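Sindo Claims Monitor by Pradosix

Economic data desk tool, single-seat and team licenses

Sindo is a desktop and browser product that pulls together weekly jobless claims, monthly payroll figures and index prices, and puts them on one screen with the release times marked. Pradosix sells it to small advisory offices and to people who run their own retirement money. We carry it in the Haberkorn catalog because customers kept asking for it. We have used it since May, and what follows is our own view of what it does and where the sales sheet gets ahead of itself.

What you get

The base license covers 231 data series. Most are national. State-level claims are in there, but county numbers are not, and the sales sheet is a little slippery on that point. "Local labor coverage" means states. If you need counties, you need something else.

Each series can be charted against a stock index on the same time line. You can shift one of them forward or back by any number of weeks, which is handy for testing the old claim that stocks move ahead of the job market. Test it for yourself before you believe it. Move two lines far enough and they will nearly always match somewhere.

Revisions are stored. When a claims number is changed the following week, Sindo keeps the first version and shows both. This is the best thing in the product and gets one line in the brochure.

The "Mood" score

Pradosix makes a lot of noise over its Mood score, a single number meant to tell you whether the market cares about the jobs data this week. We asked how it is built and got a two-page note with no formula in it. Edeltraud Wunderlich, who set up our test seat, compared the score with what prices did in the hour after each claims release and found it hard to tell apart from a coin toss. It may get better. For now we leave the panel closed, and you can too, under View, Panels. 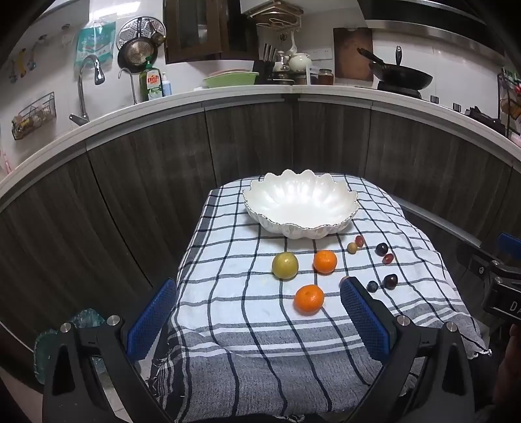

Does Sindo tell you when to buy or sell?

It shows data and past price moves, and that is all the license covers. There are no trade signals, and the Mood score comes with a notice saying it is not advice.

Alerts

Alerts go out by email or on screen when a number lands outside a range you set. The 8:30 a.m. releases came through quickly in our use, though the email was often slower than the screen. If you trade on the first minute you are up against firms with far better lines than yours, and a desktop tool will not fix that.

You can store up to 300 alerts per seat. Garnet Morin on our support desk suggests starting with a handful – people who turn on everything tend to turn off everything a week later.

History and export

Weekly data goes back 1,532 weeks for the national claims series. Many state series are shorter, and the chart will happily draw an average across the gap without telling you. Check the start date in the series notes. Export is to plain spreadsheet files, up to 700 rows at a time, so the full national history takes three exports. Pradosix calls this "fair use." We call it a nuisance.

The recession shading on charts can be switched off. We would switch it off when looking at recent months, as those dates are set well after the fact and the blank space at the right edge of a chart means very little.

What you need

A current browser, or the desktop program for Windows. There is no Mac version of the desktop program. The phone view works for reading alerts and for little else. Two screens help.

Licenses and returns

Single seats are billed by the year. Team licenses start at three seats and include shared chart folders. A trial seat is open to any Haberkorn account holder, and we suggest running it through at least one monthly jobs report before paying. Returns are taken until the first export is made, after which Pradosix treats the license as used.

The Lostmont add-on, which brings in housing and rent series, is sold separately. We have not tested it and have no opinion on it yet.

Related items: Lostmont Housing Add-on, Sindo Team Folders, Sindo Printed Quick Guide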